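Enley Hall pre-season safety check, with my comments

I do this walk-through every November before the summer bookings kick in, and I've typed my notes up under each item because last year's ticks meant nothing to me by the time I read them again. Allow 90 minutes if you're on your own, more if you stop to chat to the tennis people (I always do).

1. Front steps and handrail – OK
Rail is solid now. The second bracket from the bottom was the one that wobbled, and it's had a longer bolt put through it. The yellow strip on the top step is peeling again at the left end. I pressed it down with my boot but it needs proper glue.

2. Exit signs and emergency lights – 1 FAULT
Hit the test button and went for a wander with the lights off. Everything stayed lit except the one over the kitchen passage, which gave up well before the rest. It's a Drolemby fitting and the battery pack comes out with two screws, so please don't let anyone talk us into a whole new unit!

3. Extinguishers and fire blanket – OK
All gauges in the green, pins in, tags punched. The one near the stage had a stack of chairs in front of it. Moved them. I move them every year.

4. Power boards and leads – 2 REMOVED
Two leads had nicks in the outer sheath so I've cut the plugs off and binned them. The urn is on its own outlet, as it should be, and the tag is current. Somebody has been running the bar heater off a double adaptor in the craft room – please, no. There's a perfectly good power point behind the piano. 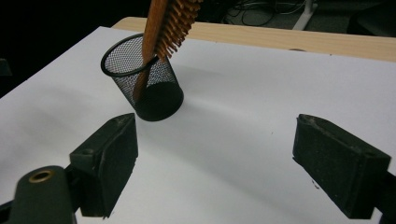
5. Kitchen – OK with a grumble
Gas bottle strapped, hose fine, soapy water on the joins and not a bubble. Range hood filters are sticky and I'd call that a fire risk by Christmas. They go in hot water with dishwashing powder overnight, and you'll want gloves.

6. Hot water – OK
The Mottram unit is behaving itself since the service. I ran the tap in the accessible toilet and it came through warm, no scalding. The lever on the relief valve moves freely.

7. First aid kit – RESTOCK
Out of medium bandaids and down to 3 saline tubes. The burn gel had expired, so I've chucked it. Also the scissors have gone walkabout, and if you borrowed them I don't mind, just pop them back.

8. Yard and car park – 1 FAULT
The pothole on the Tusstead Road side is bigger after all that rain. I've put a cone in it for now. Gutters are clear, the side gate latches, and the sensor light comes on when you walk up from the bins but not from the cars. It probably only wants tilting a bit and I'm not getting up that ladder alone.

9. Water meter
Read 1,163 before I started and the same when I locked up, so no sneaky leaks.

Still to do: passage light battery, hood filters, first aid order, top step strip, gravel for the pothole. I'll be back to recheck items 2 and 8 once the light's been sorted.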